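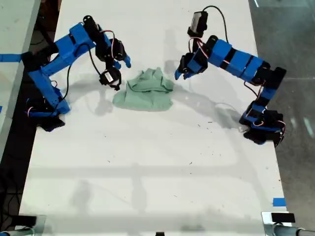
Open day at Golob, Kerkby – my notes

Went on 4th December. Golob does textile care trials, mostly towels and throws, and once a year they let people wander through the Kerkby site. 16 of us in the group. Coat hooks full, coffee fine, parking terrible.

First stop the wash hall. Loud. Each sample gets 108 cycles before it counts as "aged" and they keep a swatch from every stage pinned up in the corridor. Liked that wall more than I expected, the early swatches and the late ones look like different products.

Then folding. Long white table, one soft green cloth, the sort of sage color everybody's bathroom has now. Small thing to spend so long on but I stayed the longest there. A smooth wide fold at the bottom is easy enough, it's the crumpled part on top that makes a pile lean. Their rule: find the hem first, then the corners, flatten, fold away from you. I have been doing it backwards for years.
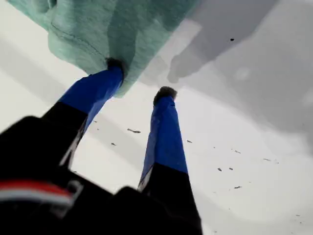

Asked about thick pile, as mine go stiff at home. A visitor from Sudosbridge said hers had done the same until she cut the detergent by half and quit using softener, and she wasn't going back. The guide agreed on the softener, less sure about the half.

Last room was storage, 800 samples on open shelves, all labeled. No plastic bags – they trap damp. Bought two Rareva hand towels from the seconds table by the exit, one has a crooked hem, dont care.

Next open day is in August. Bring cash, the card reader was down, and get there early for the wash hall becuase it gets packed.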